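Namuner Tabletop Set

README for release 4

Namuner is a set of robot manipulation episodes recorded on one table in the Akpalu room. It was collected for training policies that take a wrist view and a short written instruction, and give back arm motion. This file explains what is inside, how it was recorded, and which problems we know. Please read the section on known problems before you train, it will save you some time.

Contents of the release

episodes/ — one folder per episode
splits/ — text files with episode names for train, validation and test
instructions/ — the written instructions, one per episode, plus the alternative wordings
calibration/ — camera and hand calibration, one file per recording week
tools/ — loading script, viewer, and the script that checks a download
CHANGES — what is different from the older releases

The release has 1,753 episodes. Of these, 348 are kept for validation and 217 for test. All others are for training. Validation and test contain only objects in positions that the training part does not use, but the objects themselves are partly the same. If you want a test with new objects only, use the list splits/test_unseen.txt, which is a part of the test list.

What one episode contains

Each episode folder has the following files.

wrist.mp4: color video from the camera on the wrist.
state.csv: joint angles, hand position and gripper opening, with time stamps.
action.csv: the command that was sent to the arm at each step.
meta.json: the instruction, the object name, the operator code, the result, and the name of the calibration file.

The time stamps in state.csv and action.csv come from the same clock. The video has its own clock, and the shift between the two is written in meta.json under the key video_offset. The loading script applies this shift automatically. If you write your own loader, you must do it yourself. We have seen two groups forget it, and their policies closed the gripper too early.

The gripper opening is a number between zero and one. Zero is fully closed and one is fully open. In release 2 it was the other way around. If you mix episodes from both releases, convert the old ones first with tools/flip_gripper.

How the episodes were recorded

The arm was moved by a person with the Mirar hand controller. The operator sits beside the table and sees the table directly, and also the wrist view on a small monitor. We asked operators to use mainly the monitor, so that the motion depends on things the policy can also see. We can not guarantee that they always did this.

An episode starts with the gripper closed, above the front part of the table. The object is already placed. Then the operator reads the instruction, presses the pedal, and begins. The operator presses the pedal again when the task is finished or when it has clearly failed. Pauses at the beginning are not cut. Some people need more time to read than others, and we decided to leave the raw length and give a suggested start index in meta.json instead (key: first_motion).

Objects are ordinary kitchen and household goods: bottles, cups, small boxes, cans, sponges, spoons. We did not remove labels or cover brand names. A policy that should work in a kitchen has to see real packaging, with different scripts and much printed text on it. For the same reason the object names in meta.json are simple English words, like "soy sauce bottle" or "blue sponge", and the text printed on the label is given in a second key, label_text, when the annotator was able to read it. When only a part of it can be read in the video, only this part is written down. Please do not complete the missing characters from your own knowledge if you send us corrections.

The instructions are of these types:

reach: move the closed fingers near the object without touching it
pick: grasp the object and lift it
place: put the object on a named part of the table
push: move the object with closed fingers
return: bring the arm back to the start pose

The type "push" was added in this release. It is the smallest part of the set, and the quality is not yet as even as for the others.

The view from the wrist

In all videos the fingertips are visible at the bottom of the picture. We did not mask them. Some users crop them away, but in our own tests this made grasping worse, probably because the policy can no longer compare the position of the fingers with the object. The object is often only partly in view, and this is normal for a camera so near to the hand. Operators were told not to correct for it at the start.

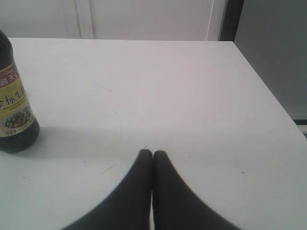 Sample wrist view: soy sauce bottle at the left side of the table, fingers closed.

Please consider partial views when you use object detectors to make extra labels. A detector trained on full products often gives a box with low score, or no box, if only one side of a bottle is inside the picture. We ran the Firance detector over the training part and its boxes are included in the folder of each episode as boxes_auto.json. They are not checked by hand. The table is light and quite even, and dark objects are found much better than white cups.

Result labels

Every episode has one of three results: success, fail, or unclear. Success means the instruction was completed and the object did not fall. Fail episodes are kept on purpose, and they are in the same folders as the others. If you do plain imitation, filter them out with the option --only-success. Unclear is used when two annotators did not agree and a third look did not help. There are not many of them, and they never appear in the test list.

Known problems

1. In a few episodes from July the room light was changed during the recording. The color gets warmer in the middle of the video. They are marked with light_change in meta.json.

2. Transparent and shiny objects are rare. Do not expect that a policy trained only on this set will handle drinking glasses.

3. Almost all operators are right-handed, and they prefer to approach from the right. You can reduce this effect if you sample episodes by approach side, for which there is a list in splits/approach.

4. The table has small scratches and specks. They are in the same place through many episodes, and a large model can use them to guess the hand position. We advise a random crop and a little blur during training. A second table surface is planned for the next release.

5. The Friday recordings of the last week have a gripper delay that is longer than usual. The commands are correct, but the measured opening comes late. We left them in the training part — remove them with --skip-delayed if your method is sensitive to this.

6. Some alternative wordings of the instructions are not natural English. They were written by the operators, who have different first languages. We corrected only those where the meaning was wrong.

Intended use

The set is meant for research on imitation learning, on language instructions for robots, and on visual features for wrist cameras. It is not suitable for measuring safety. No person is on the table side during recording, so a policy has never seen a hand or an arm of a human in its workspace and will not know how to react. Do not run it near people without a separate stop system.

It is also not suitable for product recognition. The number of brands is small and the choice depends on what the nearest shops had on the shelf.

How to load

Unpack the archive, then run tools/check first. It compares the checksums and prints the names of broken files. After this, the loader can be called with the name of a split:

python tools/load.py --split train --only-success

The loader needs much memory if you read the videos at full size. Use --small to get the reduced version, which we also used for our own baseline.

Corrections

If you find a wrong label, please open an issue and give the episode name, the key, and the value that you think is right. Corrections to instructions and results are collected and go into the next release together. We do not change a published release, with the exception of this file.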